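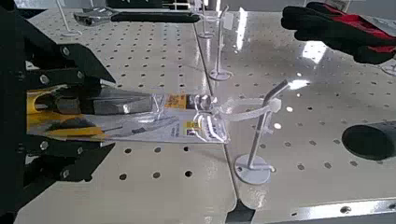
A place for every pair of pliers

Kayode Adeleke has been selling hand tools for sixteen years, and he still can't walk past a display without straightening something. When I meet him at the Unden shop he's got a mug in one hand and is fussing with the other, and it takes us a good while to sit down (I didn't mind a bit, I like a hardware shop).

"People think you just hang things up," he says. "Well, you do! But then you stand where the customer stands, and you find you've put the one thing they came for behind two things they didn't."

His favourites are the little white pegs on round bases that stand straight on the table. Pliers and the like come carded, in clear plastic with a hanging tab and a punched hole, so they go over the peg and stay facing you. "I can shift a peg along in a moment," he says. "With the old wall hooks at Miltell I needed a ladder and Dwight Robichaud to hold it."

The tables have perforated white metal tops, which he fought for. Annick McIntyre, who does the ordering, wanted plain ones – they cost less and wipe down quicker – and the two of them argued it out for most of December.

"She was right about the wiping," he admits. "I do it with an old toothbrush."

And does he take any of it home with him? He laughs at that. "My own tools are in a biscuit tin. My wife has stopped asking."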